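The Bakke and the Storico

By the time I'd done 143 closes with the Bakke fingers I was talking to them, which I'm told is normal at Trallesura. You get a bench, a stool, two sets of fingers and a form, and you're meant to say which pair should go on the spring order. The Storicos were the pretty ones - slim, quick, a bit smug. The Bakkes were dark green and blunt, and they came together like two cows meeting at a gate.

I'd wanted the Storicos to win. I'd even filled in half the form for them! Then on Friday night they dropped the same grape 8 times, and I went home cross and dreamed about fruit.

So on Saturday I came in with a coffee and put the Bakkes back on, just to be fair to them. Open, close, open. I held them over the bare table and waited to feel something.

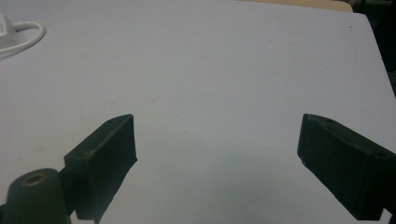 Kirnurent wanted to know whether I'd picked yet, and said over the speaker that a slow finger was still a finger, and that the order was for 400 pairs whether I was in love or not.

I said I needed 30 more closes. I had the grape in my pocket by then, wrapped in a serviette - the same grape, poor thing, gone soft on one side. I set it down in the gap and squeezed the handle as gently as I could.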